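9/4/20, resin bench
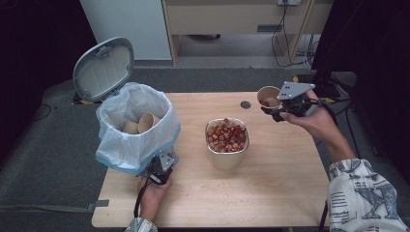

Second pour of the Likach figure, the squat one with the ears. Thirteen blanks came out of the mold and 8 are good enough to paint. The other five have bubbles along the left ear, always the left ear, so I've stopped blaming the resin and started blaming my own vent. Cut it wider, angled toward the back of the head where a scar will be covered by the hood.

Whoever borrowed the small scale, please put the battery back in it. I mixed the first batch by eye and it stayed tacky until after lunch. Those two are on the top shelf with a strip of masking tape across them. Don't sand them, they'll gum up the paper. I've done this for you already, on three sheets.

Primer. Tried the Brerkine gray against the Ukden white on offcuts. The gray goes on thin and shows every fingerprint I ever left. The white hides them nicely, along with the eyelids, the nostrils and most of the left hand. Going with gray, two light coats, and washing my hands like an adult.

Paint scheme for the show piece, version four:

- body: dull mustard, brushed, no airbrush (the airbrush and I aren't speaking)
- hood: brick red, glazed darker in the folds
- ears: inside only, pale pink, stop before it looks like ham
- base: leave until last, as usual, and then panic

Version three had stripes. I liked the stripes a lot until I stood across the room and saw a bee.

The Yupanqui showcase sent its rules. Figures have to stand up unaided, which rules out everything I made in January. Height limit is 13 inches with accessories, so the lantern pole loses an inch or the figure loses its hat. I'd sooner trim the pole. Brass rod, the thin stuff, cuts fine with the side cutters if you file the burr off after. Last year they had 2,000 people through the door and I sold one figure, to a man who thought it was a doorstop. He was polite about it.

Sculpting: the new head is still in clay. Moved the eyes down twice. It looked wise, then sleepy, and now like it's waiting for a bus, and I think I'll keep that. Mouth needs to be shallower or the silicone will tear on the way out.

To do: order more mold release, re-cut the ear vent on the spare mold too, test the mustard over gray before committing. Pour three at 40-odd grams each once the scale has its battery.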